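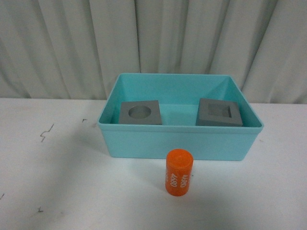
irkia_fan: I'd go shallow too. Deep bins look tidy on the shelf but you end up digging for whatever went in first.

tablemat: That's my experience. I started this thread to ask about storing shape sorter blocks, the chunky kind with a hole or a square recess in the top. Right now they go in a turquoise bin, one layer, recess up. It works on the table. On the shelf it takes up too much space.

Posted 9:40

drawer_nine: How many do you have? One layer is fine for a few. We have 24 and gave up on that in September. Ours are stacked in a Darnska drawer, 2 deep.

tablemat: Fewer than that. But stacking means you can't see which opening is which, and with gray blocks that's the only difference.

irkia_fan: Put a label on the side.

drawer_nine: Labels come off. I used Aledau stickers and half were on the floor in a month. Sort them by shape and skip the labels.

tablemat: I don't want two bins. One bin, round holes on the left, square on the right.

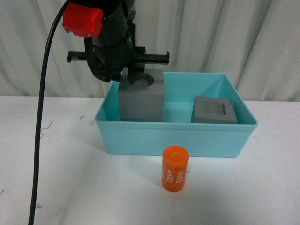 Gray block with the round hole, at the turquoise bin.

plainbox: Disagree with drawer_nine on stacking. The rims on the recesses chip if they get dropped on each other. Mine did. A sheet of felt between layers fixes it.

drawer_nine: Mine haven't chipped. Depends on the plastic I guess.

irkia_fan: Felt collects dust. Try a shelf liner cut to size. The Ó Briain roll is 50 cm wide and covered all my bins with some left over.

tablemat: Will measure the shelf tonight. It's 590 mm across I think, so two bins side by side might fit after all.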